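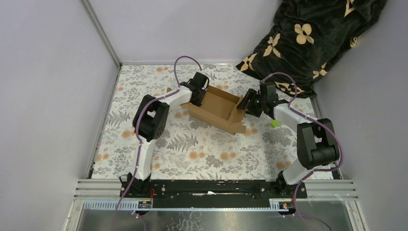 De: Uliana Didenko
Para: lista dos sócios do núcleo de hóquei
Assunto: Re: Re: plantel para a próxima época, quem fica e quem sai
Data: sexta-feira, 16 de junho de 2023

Boas a todos,

Respondo depressa que estou entre duas reuniões, desculpem as gralhas. Vou por partes e deixo o mail do Pascual no meio para quem não leu.

Pascual Lucero escreveu:

> Pessoal,
>
> Li a acta da direcção e fiquei com mais dúvidas do que tinha. Renovamos com a Adanech por uma época só, deixamos sair o Mihret sem contrapartida nenhuma e continuamos sem segundo guarda-redes. No ano passado foi a mesma conversa em junho, e em setembro andávamos a pedir um miúdo emprestado aos juniores para sentar no banco.
>
> Outra coisa, o patrocínio. Ouvi dizer que a Walczak quer o nome na camisola à frente e não nas costas. Se é assim, tem de pagar como quem vai à frente. E a Claltum, já respondeu?
>
> Por fim, os cartões de época. Subir para 86 euros com o pavilhão naquele estado parece-me mau sinal. Eu pago, mas conheço gente na bancada que não vai pagar.
>
> Pascual

Pascual, obrigada por pores isto por escrito, no café ninguém se entende.

Mihret Berhe. Não saiu "sem contrapartida", o contrato acabava agora e ele tinha proposta do Grultelell desde a Páscoa. Podíamos ter tratado disto em janeiro, aí dou-te razão toda. Não tratámos. Marcou 20 golos e jogou os últimos meses com o joelho ligado, não vou dizer mal do rapaz. Quem quiser despedir-se, ele passa no treino de terça.

A Adanech Ejigu. Uma época foi o que ela pediu! Nós propusemos duas. Está a acabar o mestrado e não sabe onde vai estar a viver depois disso. Continua a treinar os sub-15 e a ajudar na equipa técnica sénior, igual a este ano.

Guarda-redes. Pois. Falei com dois. Um quer casa e carro, esqueçam. O outro é do Stevari, suplente este ano, fez seis jogos, vi quatro deles em vídeo e gostei – sai bem ao primeiro remate, nas bolas paradas é que ainda treme um bocado. O clube dele deixa-o vir a custo zero se jogar. Se for para ficar no banco querem-no lá. Portanto depende do que o Bruno, perdão, do que o nosso nº 1 decidir sobre o trabalho dele por turnos. Diz até ao fim do mês.

Quanto a avançados não vale a pena sonhar. Há um nome, não o ponho na lista porque isto é reencaminhado para meio mundo e da última vez soube-se na bancada do adversário antes de se saber na nossa. Quem quiser saber liga-me.

Patrocínio. É verdade que a Walczak pediu a frente. A proposta deles são 3.515 euros pela época toda, com equipamentos dos séniores incluídos mas sem os dos escalões jovens. Acho pouco para a frente, para as costas aceitava já hoje. A Claltum respondeu "vamos ver depois das férias", que toda a gente aqui sabe o que quer dizer. Se alguém tiver um contacto lá dentro que não seja o geral@, agradeço.

Cartões. Os 86 são para o cartão com lugar marcado. Sem lugar marcado fica nos 40, como estava. Isto não ficou claro na acta, culpa minha, fui eu que a passei a limpo e comi uma linha. Estudantes pagam o mesmo que pagavam. O estado do pavilhão é da câmara, a tabela do topo norte está pedida desde o inverno e continuamos a jogar com fita cola naquele canto. Já mandei outro mail, mando mais um na segunda.

Pré-época: arranca na última semana de agosto, treinos às 20h30 como sempre. Queria fazer dois particulares fora e um em casa. A Abrehet Endale está a ver datas, falem com ela directamente e não comigo, que eu esqueço-me e depois ficam duas equipas à porta no mesmo dia.

Ainda sobre o estilo de jogo, que alguém puxou no mail de ontem (não encontro agora quem foi). Defender à zona com cinco jogadores de campo rodados por noite não dá para a época inteira, viu-se em março. Perdemos três jogos nos últimos cinco minutos, sempre da mesma maneira, a malta já não chegava à segunda tabela. Se não vier ninguém para a rotação temos de baixar o ritmo na primeira parte e pronto, por muito que custe a quem gosta de ver a equipa carregar desde o apito. Eu também gosto.

Preciso de respostas a duas coisas até quarta:
– aceitamos a Walczak nas costas, sim ou não
– quem pode levar carro aos particulares

O resto fica para a assembleia. Respondam para a lista e não só para mim, por favor, e cortem o texto citado que a Abrehet lê isto no telemóvel.

Abraço
Uliana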